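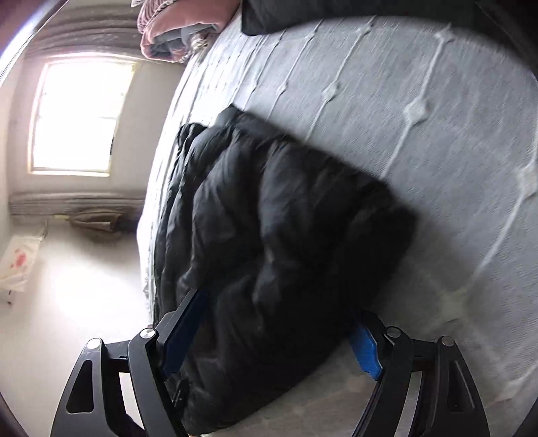 Puffer jackets should never be folded at all, according to Despina Iordache, who left that under my last post on closing up the winter things. Roll them from the hem, she wrote, squeeze as you go, and put them in a cotton bag with the drawstring open. She has done it this way for years and her jackets still come out in the fall looking like jackets.

I had been folding mine. Arms in, bottom third up, top third down, then something heavy on it in the box. Every October it came out with a hard crease across the chest that took weeks to relax. So this year I tried it her way, and since several people asked how the winter changeover goes in a small bedroom, I'm writing down the whole thing.

I do all of it on the bed. The dining table is too narrow for a coat, and the floor collects hair. The bedspread is the light gray one with the white stripes and the little diamond knots, and I leave it on while I work. It gets washed after. I do the job in daylight if I can, because black fabric hides everything under a lamp and I once put away a coat with half a cracker in the lining pocket.

Pockets first, then. Mine had a receipt from the hardware store in Bredside, two hair ties and a bus ticket from January. After that the zippers. I close every zipper before washing and again before storing, and I check the pulls. A pull that is about to come off in May is easy to fix. The same pull on the first cold morning of the season means walking to work with your coat open.

Washing: cold, gentle, a small amount of liquid soap, one extra rinse. No softener. The label on my jacket allows the machine, and yours may not, so read it. Drying took most of an evening on low. I stopped the dryer every 40 minutes and broke up the lumps with my fingers, working along each channel of the quilting. Then I hung it on the back of the door overnight and felt it again in the morning before it went anywhere near a bag.

Now the rolling. My first try was bad. I started at the collar, the air went down to the hem and had nowhere to go, and I ended up with something the shape of a watermelon. Starting at the hem is the right direction, as Despina said, with the zipper open a few inches at the neck so the air gets out. Sleeves folded straight across the back, hood tucked in last. Go slowly. If you lean on it with your whole arm it shoots out sideways.

Rolled, it is still a big object. It takes up one half of the blue bin under the bed, where the folded version shared the bin with two sweaters and a scarf. The sweaters are now on the closet shelf and I'm not thrilled about it.

Spare bedding is the other part of the changeover. I keep it folded in a pile at the head of the bed, the pink and gray things mostly, with the patterned one on top because it gets used for naps. In summer half of that pile should go away too. I've been looking at the storage bags from Jilgate, the flat kind with a window, but they're long and I haven't measured under the bed yet.

Vasanthi Navaratnam asked about moths. I use cedar blocks, sanded a little each spring so they smell again. They go in with the wool. The puffer doesn't need them, in my experience, though a clean jacket matters more than any block.

Things I still have to do: the boots, the wool hat with the hole, and the gray coat, which goes to the cleaner on Wirnden Street when I have a free lunch hour. If anybody has a way to store tall boots without the ankles flopping over, leave it in the comments. I've tried rolled magazines and they slid down.

Posted May 7, 2019
Filed under: closet, laundry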